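Pralgate pad comparison, data card

Last touched Nov 29, 2021. Maintained by Cameron Sutherland, who also answers the mail, slowly.

What is in it

198 episodes of tabletop pick-and-place with two hand-held grippers, recorded to compare pad designs. The old pads came from the Truluvico kit and were smooth. They let go of things with real conviction. The new ones are ridged.

Layout

episodes/ one folder per episode, wrist video plus finger width
pads.csv which pads were on which hand
notes.txt complaints, in order of arrival

Finger width is logged in millimeters. Anything recorded before the October firmware has the left and right hands swapped in pads.csv. The loader fixes this if you pass --swap. If you forget, your results will look very interesting.

Known problems

62 episodes have dropped frames and are listed in notes.txt. We kept them in, since the Plumcombe baseline was trained on worse. Episode 2427 is a numbering accident and there are not 2427 of anything.

Objects

Small, light and annoying was the brief, and Đỗ took it to heart when shopping. Flat things are the hardest on both pad types, and the yellow stars are the flattest we have, especially when they overlap and a thin white cable has wandered over the top one. A USB flash drive is much kinder - it sits between the two fingers with its plug sticking out, and you can get on with the other hand. Scores per object are in pads.csv, last column.

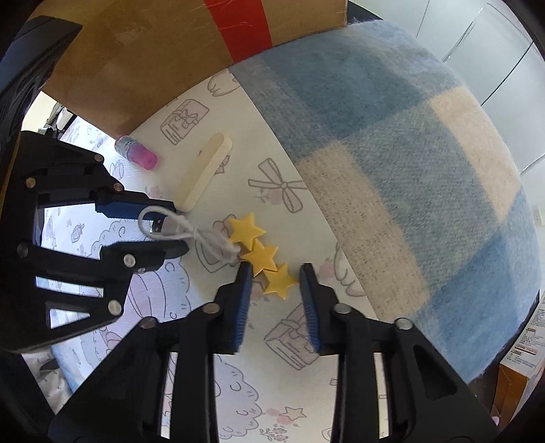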